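4.3 Tabletop sorting as a stand-in for tidying

Most chores that people would like to hand to a machine come down to moving things. Toys go back in a bin, forks go in the drawer, loose parts on a bench go to the tray they came from. Each step is small and none of them calls for much strength. In our survey of the shops at Pullcombe, clearing a bench at the end of a shift was the job workers most often wanted to give away, and it was also the job they least expected a machine to do well.

We chose block pushing as a stand-in for this kind of work. The arm is told in plain words what to do, such as "bring the blue triangle to the green cylinder," and has to do it by pushing. It does not grasp or lift. Pushing sounds easier than grasping, but a pushed block can turn, slide off to one side or run into its neighbor, and the arm has to correct as it goes. A person wiping crumbs off a counter deals with the same problem without thinking about it.

Two policies were compared. The first, Brarno, was trained only on recorded pushes from our own bench. The second, Verkine, started from a general model and was then tuned on the same recordings. Each policy was given 100 instructions. A trial ended when the target block reached its goal or when the time limit ran out. An operator reset the board between trials and did not step in otherwise.

Both policies did well when the target block stood alone. Crowding was the main source of trouble. When several blocks sat close together, as on the right side of the board in Figure 2, the arm often moved the wrong one first and then had to undo its own work. Brarno tended to repeat the same push. Verkine more often backed off and came in from another side, though it used up much of its time doing so.
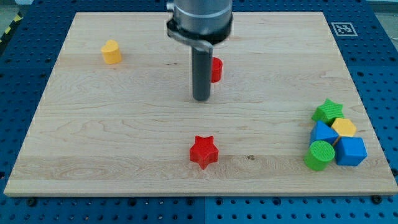 Figure 2. Blocks on the board beneath the arm, with a group near the right edge.

Caldeira, commenting on an earlier draft, objected that a household would never accept these speeds, and that a child could clear the board before the arm had finished its first push. We agree about the speed. Our claim is narrower: the policies can follow a spoken-style request on a simple surface, and they fail in ways that can be measured. Whether the same holds for a kitchen counter, where objects are soft, tall or breakable, is left to the tests in Section 5.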